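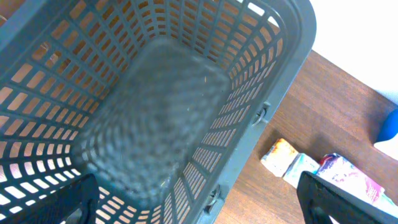
Attachment 1: gray basket, from above

From: Irfan Hartono
To: trultura-dev
Subject: Re: [trultura-dev] Reward split for non-code contributions

Fulvio Piras wrote:
> The Zetstead payout script still drops translation and
> documentation work when the pool is below the floor. Bikeck
> was credited for 211 merged strings in July and received
> zero. Is this intended, or is it rounding?

Rounding. The script divides the pool before it applies the category weight, and integer division discards the remainder. With a pool of 3,383 tokens and the current weights, any share below one token is truncated. Code contributions rarely hit this. Translations nearly always do.

Patch is on the payout-order branch. It does two things:

- multiplies by weight first, divides last
- carries the remainder into the next round in place of burning it

I also set the default split between code and non-code to 50/50, as Murakami proposed in the earlier thread. That part is a config value and can be reverted without touching the rest.
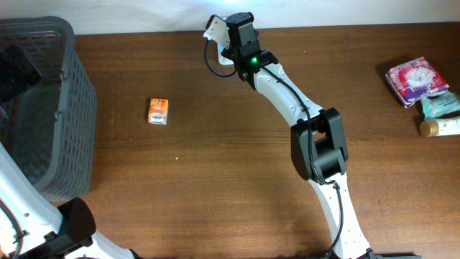 Attachment 2: white arm and wooden tabletop

Not covered: past rounds. Recomputing them needs the old vote snapshots, and I only have those from July onward. If anyone kept the earlier ones, send me the path.

Please test against your own ledger copy before voting on the merge. The dry-run flag prints both old and new amounts per account.

Irfan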